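Thygesen > Notes > Kitchen > Packing for the Enville weekend

Repacking fruit: clamshells, shred and one paper bag

The drive to Enville takes 4 hours if the traffic behaves, and I have now made it often enough with soft fruit to have a procedure. Last October I lost most of a box of berries to a single sharp brake outside Trollunow. The lid stayed shut. The fruit at the front edge was crushed by the fruit behind it.

The failure is one of free volume. A half-full clamshell lets its contents slide, and everything ends up against one wall. The usual advice is to fill the box completely, but then the lid presses on the top layer and you get the same juice by another route. I fill to 12 mm below the rim and put one folded tissue on top. The tissue takes up the gap and also absorbs surface moisture.

Steps as I currently do them:

Sort first, in a large bowl. Anything split or soft stays in the bowl and gets eaten that evening. Don't rinse. Water left in the box does more harm overnight than anything already on the skins.

Put a mat down. A bare tabletop is slippery and a berry that gets away will reach the floor. Dark gray shows stains less than I expected.

Angle the lamp low. Overhead light hides soft spots, while light from the side shows a dent as a small shadow. I moved a desk lamp to the back corner of the table for this and have left it there.

Close the box and set it in the bag on a bed of shredded filler, with more pushed down the sides. The filler should spring back when pressed. If it stays flat, it has been used too many times and goes in the recycling. 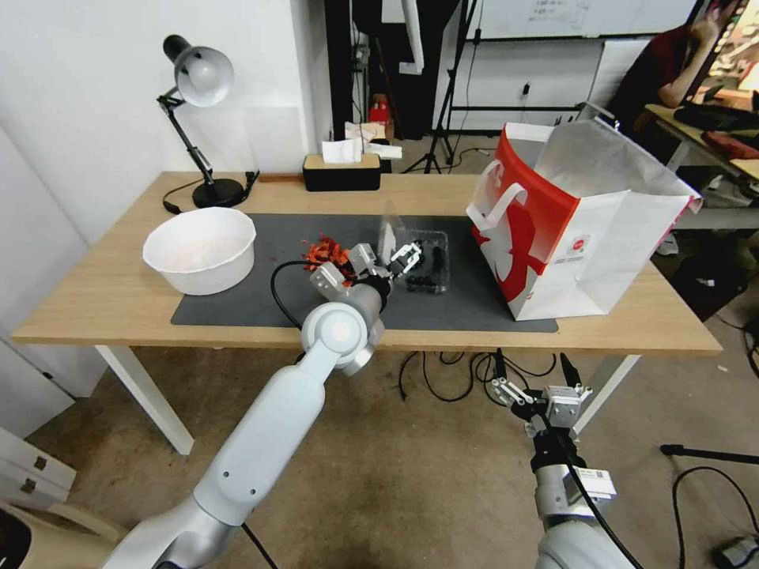
On the choice of bag: I tried a rigid crate for two trips and went back to paper. The crate passes every bump straight to the box. A paper carrier gives a little, and with filler around the box the load hardly moves. The handles are the weak point. Mine have held at 1,998 grams on the kitchen scale, filler included, and I have not gone further.

Cakier sell a molded insert that is meant to do all of this. I had one for 7 weeks. It fits their own box and no other, and the box is too deep for berries, so the bottom layer carries too much weight. It now holds screws.

Still unresolved is what to do about raspberries. Gunnlaugur, my cousin, packs them in a single layer on tissue and claims no losses, but he lives much closer. I will try his method on the next trip and put the weights in a table.

Filed under: kitchen, packing
3 comments | 12 shares

Contact | © Gunnlaugur and family Thygesen | Back to top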